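Home & Yard Tips > Wildlife > Foxes, Coyotes & Raccoons

Search this site Enter keyword Go

Home | Kitchen | Workshop | Yard | Pets | Contact

Keeping Foxes Out of the Yard in Winter

Foxes come closer to houses in the cold months. Food is harder to find, the breeding season is under way, and a vixen looking for a den will try the space under a shed or deck before she digs a new hole in frozen ground. A fox that walks through the yard at night is no cause for alarm. A fox that comes back every night has found something it wants, and the job is to work out what that is and take it away.

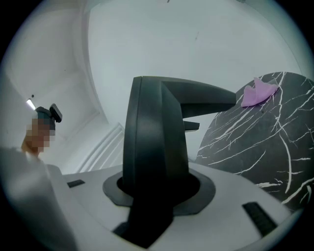 GABER, Jan 15, 2021. Start with the trash. Foxes eat mice, voles, rabbits, beetles, fallen fruit and nearly any kitchen scrap with fat in it. A bag left beside the can will be open by morning. Use a can with a lid that locks or clamps. If the lid is loose, a rubber strap hooked from handle to handle will hold it. Rinse meat trays before they go in, and put the can out on the morning of pickup if your hauler comes late enough to allow it.

Bird feeders are the next place to look. The fox has little interest in the seed, but spilled seed draws mice and the mice draw the fox. Sweep under the feeder every couple of days or hang a tray beneath it. Suet should be hung high and brought in at night.

Pet food should never be left out after dark. The same goes for the water bowl in a hard freeze, when open water is scarce. Small pets such as rabbits and guinea pigs belong indoors or in a hutch with a solid floor and a proper bolt. A full-grown cat is usually left alone, though I would still bring it in.

Compost is fine as long as it is only vegetable matter. No meat, bones, cheese or cooking grease. A bin with wire mesh under it keeps out rats as well.

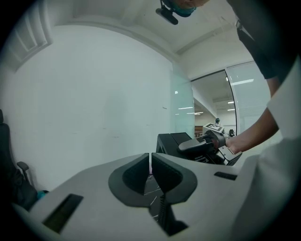
Wael Ezzat wrote in to say that he had done all of this and still had a fox every night until he stopped using bone meal on his bulb beds. The fox was digging for it. He switched to a plain granular fertilizer, raked the old bone meal under, and the digging stopped inside of two weeks. Blood meal and fish emulsion can have the same effect.

He is right, and I should have had that in the first version of this page. If you must use bone meal, lay chicken wire flat over the bed and pin it down until the shoots come up.

Closing Off Sheds and Decks

Check first that nothing is living there. Stuff the opening loosely with newspaper or straw and leave it for several days. If it hasn't been moved, the space is most likely empty and you can close it. If it has been pushed out, wait. From February on there may be pups under the floor, and sealing the hole then will trap them. Foxes normally leave the den on their own by early summer.

For the barrier, use welded wire with small openings. Chicken wire will rust through and a fox can tear it. Dig a trench 8 inches deep along the side of the shed, fasten the wire to the bottom board with staples or screws and washers, and run it down into the trench. Bend the last 11 inches outward, away from the building, and bury it. An animal that digs at the wall meets the wire and gives up. Frozen ground makes this hard work, so if you can't get a spade in, lay the wire flat on the surface and hold it with pavers until the thaw.
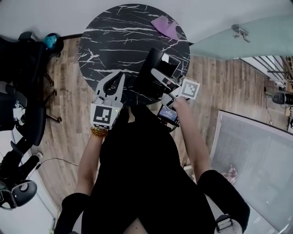
A henhouse needs the same treatment on all sides, plus a roof over the run. Foxes climb well and will go over a six-foot fence if there is a post or a woodpile to help them. Replace hook-and-eye latches with something that takes two motions to open. Shut the birds in before dusk. I had an automatic door from Prulton on my own coop for three winters and it worked, but I still walked out with a flashlight to check it.

Scaring Them Off

Lights on a motion sensor help for a while. So does a radio in the shed. A sprinkler that goes off when something moves is better than either, but not in freezing weather, when the hose has to be drained. Move these things every few days, as a fox soon learns what is harmless. Clapping and shouting from the back door costs nothing.

Do not use mothballs or ammonia. Both are unsafe around children and pets, and mothballs on open ground are against the label. Do not put out poison of any kind.

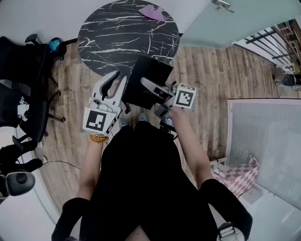
Trapping and moving a fox is illegal in many states without a permit, and another fox will usually move into the empty territory anyway. Call your state wildlife agency before you do anything of that sort. Call them too if you see a fox that staggers, circles, or lets you walk right up to it. Keep the dog in until someone has come. A fox out in daylight is not sick for that reason alone. They hunt by day when they are hungry or feeding young.

Patchy fur and crusted skin usually mean mange, which dogs can catch. Wash any outdoor dog bedding in hot water and keep the dog away from the den area.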